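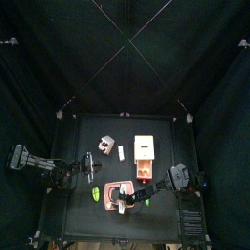 Capítulo 5
Organización de objetos pequeños: bandejas, cajones y superficies de clasificación

5.1 Introducción

En los capítulos anteriores se trató el almacenamiento de piezas grandes, cuyo volumen determina por sí solo el mueble que las recibe. Con los objetos pequeños el criterio se invierte: casi cualquier recipiente los admite, y la decisión depende de la frecuencia de uso, de la forma de la pieza y de la facilidad con que se distingue de las demás.

Se entiende por objeto pequeño todo aquel que puede tomarse y desplazarse con una sola pinza de agarre o con una mano, sin apoyo auxiliar. La definición es funcional y no fija un límite dimensional. Un bloque estrecho colocado de pie entra en ella, aunque su estabilidad sea menor que la de un cubo del mismo peso.

Sobre una superficie oscura, los elementos claros o de color vivo se localizan con rapidez. La bandeja rosa, el cajón abierto y el objeto ovalado verde lima que aparecen al inicio del capítulo se separan bien del fondo casi negro de la mesa. Un elemento gris oscuro en la misma posición exigiría una búsqueda más lenta. El contraste entre pieza y superficie se considera, por tanto, una variable de diseño y se estudia en el apartado 5.3.

5.2 Terminología

Superficie de clasificación. Plano horizontal donde los objetos se depositan antes de asignarles un lugar. Un reborde perimetral ligeramente elevado reduce las caídas de piezas rodantes, pero dificulta la limpieza de las esquinas.

Bandeja. Recipiente abierto, de poca profundidad, accesible desde arriba. Admite depósito directo y no requiere maniobra previa.

Cajón. Recipiente deslizante alojado en un cuerpo fijo. Exige apertura y cierre - dos operaciones que deben contabilizarse en el tiempo total de la tarea.

Compartimento. División interior de un cajón o de una bandeja. Los compartimentos de contorno redondeado facilitan la extracción de piezas menudas; los de ángulo recto aprovechan mejor el volumen.

Zona de paso. Parte de la superficie que debe permanecer despejada para que el cajón pueda abrirse en todo su recorrido.

5.3 Criterios de disposición

La disposición inicial condiciona el número de movimientos. Samer Hakim, en sus apuntes para el taller de Jestwood, propone situar los recipientes abiertos en la parte próxima al operador y los cuerpos con cajón a un lado, con el frente orientado hacia la zona de paso. El esquema Nassar, más antiguo, reserva el centro de la mesa para las piezas sin clasificar y desplaza todos los recipientes al perímetro.

Ambos esquemas coinciden en un punto: ningún objeto debe quedar en el recorrido del cajón. Cuando esto ocurre, la pieza se arrastra o bloquea el cierre, y la secuencia debe reiniciarse.

Para el cálculo de los ejercicios se empleará una mesa tipo con 15 piezas y 11 posiciones de destino. Varias piezas comparten destino, de modo que el orden de colocación influye en el resultado. La tabla 5.1 recoge los valores de partida.

5.4 Objetivos del capítulo

Al terminar el capítulo, el lector deberá ser capaz de:
- distinguir entre recipientes de acceso directo y recipientes con maniobra previa;
- delimitar la zona de paso de un cajón a partir de su recorrido;
- elegir el color de la superficie en función de las piezas;
- comparar los esquemas de Jestwood y Nassar sobre una misma mesa.

Los ejercicios señalados con asterisco requieren los conceptos de estabilidad del capítulo 4.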